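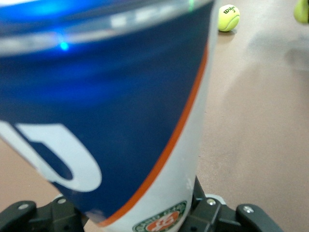 Tennis ball can, blue and white with an orange stripe.

Trallatar 517 Sea Kayak by Radebe

Posted 03/10/2019 by Wekent Kayak Shop
Last updated: August 2019

The Trallatar is the long touring kayak in the Radebe family, and the one we sell most often to people who already have a shorter boat and wish to go farther with it. The number in the name is the length in centimeters. It is a hard boat made in one piece of polyethylene, with two hatches, a small day hatch behind the seat, a skeg and deck lines all the way around.

We have kept this kayak in the shop for several seasons and we also use two of them on our own day tours out of Clumcombe. What is written on this page comes partly from the papers of Radebe and partly from our own paddling. Where the two do not agree, we say it.

Who it is for

A paddler of medium or larger size who can already do a wet exit and a rescue with a partner. The first impression when you sit in it is that it moves a little from side to side. This is normal in a kayak of this type. After one hour most people stop to think about it, and when the boat is loaded with camping gear the feeling is much calmer.

If you have never paddled before, please try the shorter boats first. We will not refuse to sell you the Trallatar, but we will ask you some questions, and we will probably invite you to an afternoon in the harbor before you pay.

Very small paddlers should know that the front deck is rather high. Your hands may touch the edge of the cockpit at each stroke. The seat can be raised with a foam pad, and this helps a little, but a narrower boat would be the better choice.

On the water

The Trallatar likes to go straight. In flat water it holds its line without the skeg, and you can keep a steady touring speed for a long time without getting tired. It turns well if you put it on its edge, and slowly if you do not. People who come from river boats are often surprised by this in the first minutes.

In wind from the side, the bow wants to turn up into the wind. Let the skeg down one third and the boat becomes neutral. In wind from behind you can let it down all the way. The slider for the skeg is on the left side of the cockpit, just in front of the hip, and it works with one hand also in thick gloves.

In following waves the boat catches a small wave easily and runs nicely. In steep short waves the bow goes under and comes up again, and you get some water on the chest. We have taken it out through small surf at Clumcombe many times. It is a long boat for surf, so keep a good distance from swimmers and from other boats, and do not expect to turn it when it is already running.

Cockpit and seat

The cockpit opening is the large kind. Most paddlers can sit down first and bring the legs in after, which is pleasant when you have stiff knees or a dry suit. The standard large spray deck fits. We recommend nylon for summer and neoprene for everything else.

The seat is molded plastic with a thin pad on top. The back band is adjusted with two straps at the side, and the hip pads are made of foam layers which you can peel off until the fit is right. Please peel slowly and try between each layer – they do not stick so well a second time.

The foot pegs move on a rail and are adjusted with a long stick, so you can do it while sitting. Sand gets into the rails. Rinse them after every tour on the beach, otherwise they become very hard to move by the end of the season. We have had customers who believed that their pegs were broken, and after a bucket of fresh water they were working again.

Hatches and space

Front hatch: 40 liters, round rubber lid
Rear hatch: 100 liters, oval rubber lid
Day hatch: small, round, for lunch, a warm hat and a first aid kit

The rear hatch is big enough for a tent with the poles packed separately. The front one takes a sleeping bag and clothes in narrow bags. Wide bags do not pass the opening, even when there is enough room inside, so it is better to buy four small dry bags than two big ones.

The lids are dry in our experience when they are put on correctly. Go around the edge with your thumb two times. After rolling and rescue practice we sometimes find a spoon of water in the day hatch, in the other two almost never. Radebe writes that all the hatches are fully watertight. We would still put your sleeping bag in a dry bag.

Do not leave the boat in strong sun with all the lids closed. The air inside expands and the walls between the sections can be pushed out of place. Open one lid a little on each section when the boat is resting on land.

Deck

There are elastic cords in front and behind the cockpit and a fixed line around the whole boat to hold on to. A flat place for a compass is molded into the front deck, and the screws for it are already there. The compass is not included. The spare paddle can lie on the rear deck or on the front deck. We prefer the front, where you can reach it without twisting.

The carrying handles at both ends are good. The boat is heavy, as all plastic sea kayaks of this length are, and we advise that two persons carry it. If you are usually alone, look at the folding cart that we have under Accessories. It fits in the rear hatch when you take the wheels off.

How strong is it

One of our tour boats has done roughly 2000 kilometers and was not treated gently. The bottom is full of scratches and has become a bit hairy under the seat, where it is pulled over the stones. There is no crack. We changed the skeg wire one time and the elastic cords two times. The rubber lid at the front has gone gray, but it still closes tight.

Plastic can change shape if the boat is stored badly. Hang it in wide straps or lay it on its side, with the support near the two walls inside and never in the middle. On the car roof, tighten the straps firmly but not with full force, especially in August, when the roof becomes very hot. A small dent in the hull will usually come out by itself after a day in the sun.

What is in the delivery

The kayak with seat, back band, hip pads, foot pegs and all three lids
A spare skeg wire
A bag of foam pieces for the thighs
The Radebe owner's booklet

Paddle, spray deck, life jacket and pump are sold separately. If you buy them together with the boat, ask us for a package price. We prefer that you choose the paddle here at the shop, where we can look at your height and at the way you paddle.

Colors

Red over white, yellow over white, and plain sand color. The yellow is the easiest to see from another boat. The sand color is beautiful on the beach and hard to find on the water, so we put a strip of reflective tape on it without extra cost. The colors do not differ in price, but the red one normally has a longer waiting time.

Trying the boat

You can try the Trallatar in the harbor at Clumcombe on most days when the shop is open. Write to us one day before, so that the boat is not out on a tour. Bring a change of clothes and a towel. We lend you the paddle, the spray deck and the life jacket. The trial costs a small fee, and we take it off the price if you buy any kayak from us during the same season.

We do not make trials when the wind is strong. In this case we call you in the morning and find another day.

Delivery and pick-up

Most customers pick up the kayak with their own car. You need a roof rack with two bars, placed as far apart as your roof allows. We help with the loading and we have straps and foam blocks for sale. In many countries a red flag on the rear end is required for a load of this length, and we give you one with the boat.

We can also deliver. The boat travels in a long cardboard sleeve and the driver will not carry it farther than the curb. Please look at both ends and at the skeg box before you sign. If something is damaged, write it on the paper of the driver and send us a message the same day.

Guarantee

Radebe gives two years on the hull and one year on the fittings. Normal wear is not covered, and this includes scratches, faded color and elastic cords. Keep your receipt and the number which is pressed into the hull behind the cockpit. For spare parts you do not need the receipt – the hull number is enough, and we have lids, cords and skeg parts on the shelf at Wekent.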